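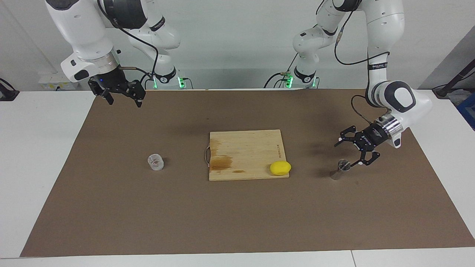
My grandmother taught me to cut a lemon by standing behind me and putting her hands over mine. I was small enough that I had to be on a stool, and I remember the weight of her wrists more than anything she said. She never explained the angle of the knife. She just moved, and I moved with her, and after a few Sundays she took her hands away and went to see about the fish.

I have been thinking about those Sundays a good deal since I started spending my days teaching arms to work at a table, and since the argument at our shop (a friendly argument, mostly, though Henk Van Wijk can get quite red in the face) about whether we ought to show the robot a job by hand or by remote control.

For anyone who hasn't done it, the two feel very different. By hand, you take hold of the arm itself and walk it through the motion, and the motors go slack enough to let you. By remote, you stand off to one side with a pair of controllers and watch the grippers follow. Henk is a remote man through and through. He says that with two arms you can't very well be holding both wrists and still see what you're doing, and I grant him that. He also says your own body gets in the way, so the cameras learn a task with a big man in a sweater leaning over it. I grant him that too. We recorded 2,238 demonstrations at Pronach last year, and 1,626 of them were done by remote, so you can see who has been winning.

And yet! I keep wanting to put in a word for the hands, at least at the beginning.

Take a job like a lemon on a cutting board, with a glass cup off to one side and a little metal cup on the other. Any of us would do it without thinking. Put a person at the controllers on their first morning, though, and watch them go for that small cup. They come down too fast, or they hover over it for ages like somebody trying to land a kite. They can't feel when the fingers have touched the rim. Everything they know about cups lives in their fingertips, and we have just asked them to leave their fingertips behind. What gets recorded is a nervous person being careful, and the robot, bless it, will learn the nervousness right along with the rest.

Raíssa Sampaio came to us from a restaurant kitchen, and she is the best demonstrator I have ever worked with. Her first week on the controllers was awful, and she'd tell you so herself. Then one afternoon she asked if she could just move the arm around for a while without recording anything. She pushed it and pulled it, found out where the elbow wanted to go, and learned how far the wrist would turn before it complained. She did that for two days. When she went back to the controllers she was a different person, and I believe it was because she finally knew whose arm she was borrowing.

So my modest proposal, which I've made to Henk over more coffee than is good for either of us, is that everybody gets their two days. Let new people handle the thing before they steer it. It costs a little recording time, and Gervásio Aguiar, who keeps the schedule, will sigh at me for it. I'd still take 10 demonstrations from somebody who has the feel of the arm over a whole folder from somebody who doesn't.

Henk's answer is that a large enough folder smooths everything out, and that I am sentimental. He may be right on both counts. I've seen plenty of shaky recordings add up to a steady robot. I have also seen one hesitate over a cup, every single time, in just the spot where a certain young man used to stop and wipe his palms, and I couldn't help feeling we owed that young man a better start.

We begin the next round in June. Raíssa will be training the new people, and she has already asked me to get more lemons.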